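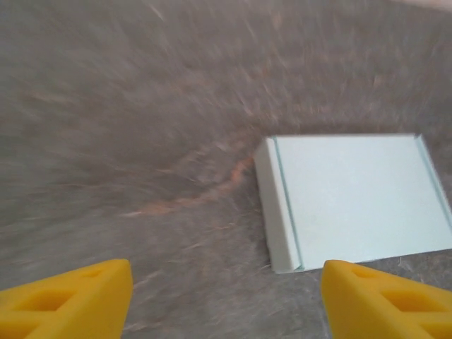
# How a Bill Gets Through Two Chambers

Some legislatures have one group of lawmakers. Others have 2. Each group is called a chamber. A country or state with two chambers has a bicameral legislature. "Bi" means two, and "camera" is an old Latin word for a room.

## What is a bill?

A bill is a written idea for a new law. It is not a law yet. A member of a chamber introduces it, and a clerk gives it a number. Bill 358, for example, keeps that number until the work on it is finished.

## The steps

1. **Introduction.** The title is read out loud.
2. **Committee.** A small group of members studies the bill. They may change words in it. A change is called an amendment.
3. **Debate.** Members speak for or against the bill. Each speaker has a time limit.
4. **Vote.** In most cases a bill passes if more members vote yes than no.
5. **The other chamber.** The bill goes through the same steps again.

## What if the chambers disagree?

Both chambers must agree on exactly the same words. Suppose one chamber passes a bill that says school libraries must stay open until 3 p.m. The other chamber changes this to 2 p.m. and passes it. There are now two versions — and neither one can become law.

Members from both chambers may then meet to write one version. Each chamber votes on it. If either chamber says no, the bill stops there unless they try again.

## The last signature

In many places, the finished bill goes to a president or governor. That person can sign it or refuse it. Refusing is called a veto. Lawmakers can sometimes pass the bill anyway, but they usually need a larger share of the votes, such as two-thirds.

## Words to know

- **Chamber:** one group of lawmakers
- **Amendment:** a change to a bill
- **Veto:** a refusal to sign a bill

*Text by Maiara Furtado. Checked by Chang-ho Myung.*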